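Tableware and Table Setting > Mats, trivets and coasters

Cat trivets for a table for two – show me yours!

hviid_harbour
I've finally given in and started using cut-out trivets under the bowls, and I love them! Three of them, square with rounded corners, bamboo, and they stack flat so they take up next to no room in the drawer. The top one has a cat cut into it with slots all across, and the edges of the cuts have gone that lovely toasty colour.

My plan for supper is a bowl each, glasses along the back, wooden spoons on the right and plain white paper over the table so the wood does all the work. Pictures below. What would you change?
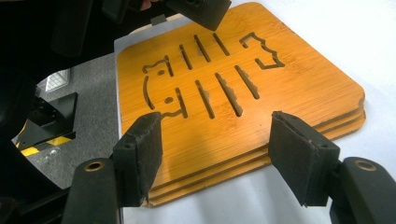

Both of the next ones are the table with the bowls and glasses out.
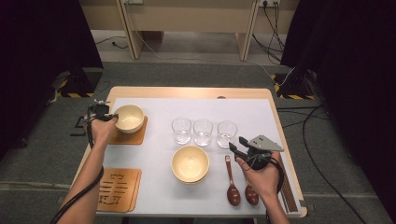
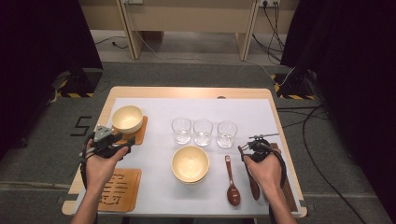 Reply 1 – pudding_basin
Oh, these are gorgeous. I'm a sucker for a cat with slots in it. Cream bowls with all that brown wood is exactly my sort of table (mine are Wuvero seconds, 16 of them, and I'd buy more tomorrow if I had the shelf). Only thing I'd do is bring the glasses down towards the right-hand side. In a row at the top they look like they're waiting for the washing-up!

Reply 2 – Reijo Kokkonen
I disagree about the glasses. Leave them in a row. At our place everyone reaches for the middle anyway, and a glass next to the spoon gets an elbow in it before the soup is finished.

My worry is the trivets. Cut-outs are pretty, but a narrow slot holds crumbs, and rice is worse. I had a Sutley one with a fish on it and spent more time poking at it with a toothpick than I did eating.

Reply 3 – hviid_harbour
Ha, point taken about rice. I use an old soft toothbrush, hardly any water, then stand them on edge on the rack. Two minutes and done. I wouldn't leave them soaking, bamboo hates it.

Reply 4 – moss_and_mortar
A dab of oil now and then helps as well. I do mine every September when I do the chopping boards, all in one go with the radio on. One of my favourite jobs of the year!

Can I put in a word for a plain one? I like a solid mat under the hot bowl and the fancy cut-out where people can see it. Put a bowl on top of the cat and the poor thing's gone.

Reply 5 – pudding_basin
Moss, no! Half the fun is finishing your soup, lifting the bowl and there's the cat. My nephew asks for "the cat place" and eats 13 dumplings just to get down to it.

Reply 6 – Reijo Kokkonen
Then he isn't eating rice.

Second question, are you keeping the paper for the meal itself? Mine always tears at the corners. I changed to a Zaltent cloth, 104 cm across, and it falls nicely over the edge.

Reply 7 – hviid_harbour
Keeping the paper, yes. You can draw on it between courses, and afterwards it goes straight in the recycling. I might try a cloth in the winter, though I do like seeing a bit of pale wood all the way round.

Glasses are staying in their row, sorry pudding_basin. I'm coming round to Moss's idea for the mats – plain one under the soup, cat one for the bread. Has anyone got a trivet with a hedgehog on it? I'd give it a very good home.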